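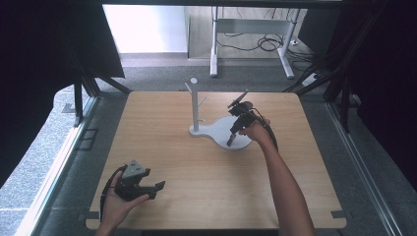

Songül Demirtaş wrote in to say that she had given up on mug trees before she bought one of these, since every tree she had owned before it tipped over as soon as the mugs were all on one side. Hers has stood next to the kettle since February and she keeps her two everyday mugs on it. She would like it in dark green. At the moment we only make it in white.

Laltix two-peg mug tree, white

The Laltix is a small mug tree for one or two people. It has a flat base, one upright post with a round knob on top, and two short pegs. One peg is near the top of the post and the other is about midway down, on the opposite side, so the mugs don't knock into each other.

The post is set toward one end of the base. The other end widens into a rounded lobe, and the low peg points out over it. Put your heavier mug there. The open part of the base is also a good spot for a teaspoon, a tea bag dish or a small sugar bowl, provided it sits lower than the bottom of the hanging mug.

What fits

Most ordinary mugs with a handle you can get a finger or two through will hang without trouble. Very wide soup mugs will go on the low peg but may touch the post. Espresso cups with a tiny closed handle will not go on at all. If you aren't sure, try the handle over your thumb. If it slides on easily, it will slide onto the peg.

Hang mugs by the handle with the opening facing away from the post. Let them drain on a rack first if they have just been washed. The base is flat and has no rim, so drips will run off onto the counter.

Where to put it

Any level surface will do: a counter, a wood table, a shelf with enough headroom to lift a mug up and off the top peg. Allow a hand's width of clear space on both sides. It is not meant to be screwed down or hung from a wall.

To move it, take the mugs off and lift it by the post, low down. Don't pick it up by the knob or by a peg.

Putting it together

The base and post come as separate pieces in the box. Stand the post in the base, turn it until the low peg points along the length of the base, and tighten the screw from underneath with the key supplied. Check the screw again after the first week of use. The pegs are already in place and do not come out.

Cleaning

Wipe with a damp cloth and dry it. Coffee rings come off the base with a little dish soap. No dishwasher, no scouring pads, no bleach. Scratches in the finish can't be polished out.

Pegs: 2
Color: white
Assembly: yes, key included
Guarantee: 2 years on the post and pegs
In the box: base, post with pegs, screw, key, instruction sheet

Spare parts

A spare screw and key set can be ordered separately under the name Flevix, which is the same set we supply with our paper towel stand. We don't sell the base or post alone. If either arrives chipped, send us a photo with your order number and we will replace the whole tree.

Looking for something bigger? The Kaplan is the larger tree in the Fitunent kitchen range, with a round base and a taller post. It takes up more counter and is a better choice for a family. Kaplan pegs and Laltix pegs are not interchangeable.

Orders placed before noon on Tuesday go out the same day. All other orders go out on the next packing day.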